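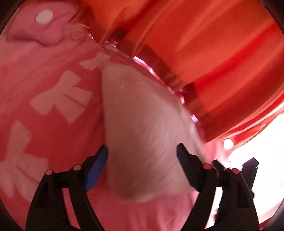
A fluffy white object on pink fabric with a pattern of white bows.

Sreekumar Pisharody has been designing board games in the evenings for most of his adult life. Norness, his second published game, comes out in December from Stanura, and it is the first one he has done without a partner. We spoke by phone in July 2020, while he was checking the last proofs of the rulebook.

Norness is a trading game for two to five players. Everyone runs a ferry company on the same stretch of coast, and everyone has to use the same harbors. There are 24 harbor tiles and a deck of 30 weather cards, and a full game ends when the weather deck is empty.

"The weather deck came first," Pisharody said. "I had a deck of weather and no game. For a year I kept trying to put it into things. It was in a farming game for a while, and it was dull, since every farming game has weather and you know what it's going to do to you."

Boats worked better. A storm card closes a harbor, and any cargo sitting there is stuck until the harbor opens again. Players can pay to move cargo out early, but they have to pay the player who owns the pier.

"That payment is most of the game," he said. "The first version had a fixed price. You paid three coins, and it was done. Then one night my sister refused to sell at three. She said she wanted five. I told her the rules said three and she said the rules were bad. We played the rest of that night with open prices, and I never went back."

His first game, Turkik, was a co-design that sold through its only print run. It was a heavier game, with a rulebook of 40 pages before it was edited. He still likes it but says he would not make it now.

"People were very kind about Turkik. They also told me they had played it once. I'd ask when they were going to play again and they'd say when they had a free Saturday. I didn't want to make another game that needs a free Saturday."

Norness takes under two hours with four people who know it. Stanura asked him to bring that down further, and he cut a set of crew cards to do it. The crew gave each player a special ability, and testers liked them.

"I liked them too. But a new player would sit there reading everyone's crew and not look at the board. When we took them out, the talk started sooner. Somebody would make an offer in the first round."

Most of the testing was done in person, before this spring. He kept a notebook with a line for every session, listing the players, the final scores and one complaint. The notebook has 615 entries. Some are solo games in which he played every seat himself.

"Those are the least useful ones. I can't bargain with myself. I used them to check the coin supply and the end of the deck."

Since March he has tested over video, with one copy of the board under a lamp and the other players calling out their moves. He found that deals took longer when people could not see each other's hands reaching for the coins. He changed one rule as a result: an offer now stands until the player's next turn unless they take it back out loud.

The rulebook includes a shorter setup called Pillai, after the smallest harbor on the board. It uses half the tiles and is meant for two players. Pisharody had not planned on a two-player mode at all.

"Stanura wanted it on the box. I said no, because you need a third person for the prices to mean anything. Then I tried it with a neutral company that always buys at the lowest open price. It's a different game, a bit colder. My wife prefers it."

He is not sure how the game will find players this winter if clubs are still closed. Stanura is putting the rules online a month ahead of release, along with a print-and-play version of Pillai.

Asked what he is working on next, he said he has gone back to the crew cards.

"I have a whole stack of them in a drawer. There might be something there. I'd like to see if they can be passengers."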